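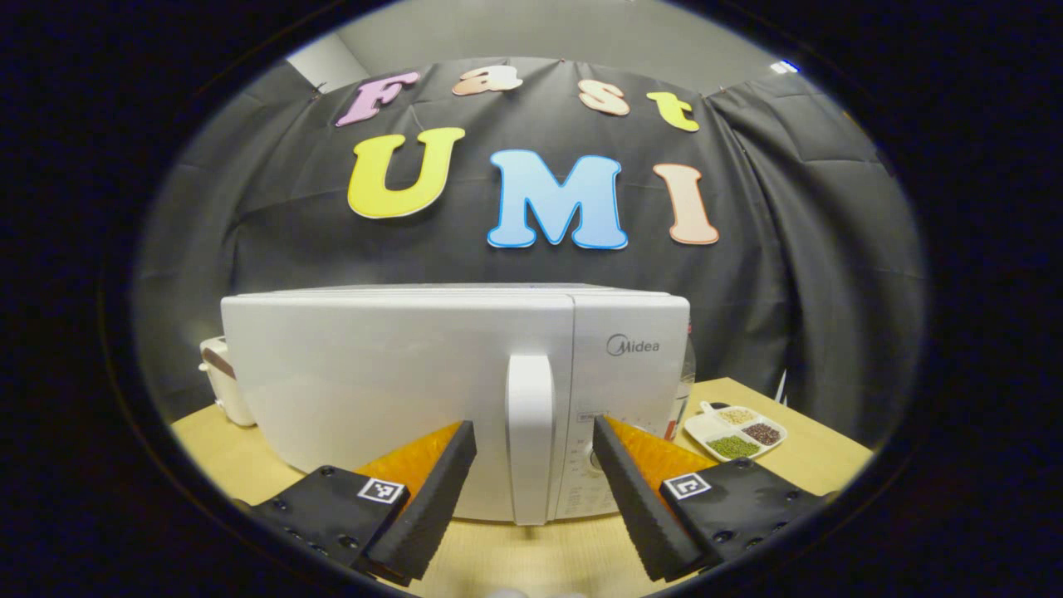

White microwave on the wooden tabletop, lettering on the backdrop behind it.

I spent most of August reading the closed-session minutes of the Clidavcombe town council, or more exactly the parts of them that were released. The release covers 12 meetings. For 8 of those the council published the agenda item, the vote and the name of the person who moved it. The discussion itself is blacked out under the personnel exemption.

The exemption is real and the clerk, Siiri Paju, cited it correctly. My complaint is with how widely it was applied. Two of the redacted items concern the Penari contract, a parking enforcement agreement with an outside company. No town employee was being hired, disciplined or dismissed. A vendor's invoice schedule is a purchasing record, and purchasing records are open by default under the town's own rules.

I sent a written request to have those two items reviewed. The reply came from Arūnas Lūse in the legal office. He said the discussion "touched on the performance of staff" and that the pages could not be separated. Page-level redaction is an odd standard. The usual practice is to go line by line, and the same office did it that way for the Enska road study, where whole paragraphs survive with a single name removed.

Council member Glória Garcia voted against closing the session both times. Her objection is recorded in one sentence and the reasons are redacted along with everything else, so a member of the public can learn that she objected but has to guess why. I asked her. She said she is bound by the closure until the council lifts it, and I think she is right about that.

The next step is an appeal to the county records officer — three pages, no fee, and a response due within 12 working days. I have attached the Enska pages for comparison. Liis Sakalauskas read my draft and cut a paragraph about motive, which I had no evidence for anyway.

I will post the decision when I have it, along with the full text of the appeal.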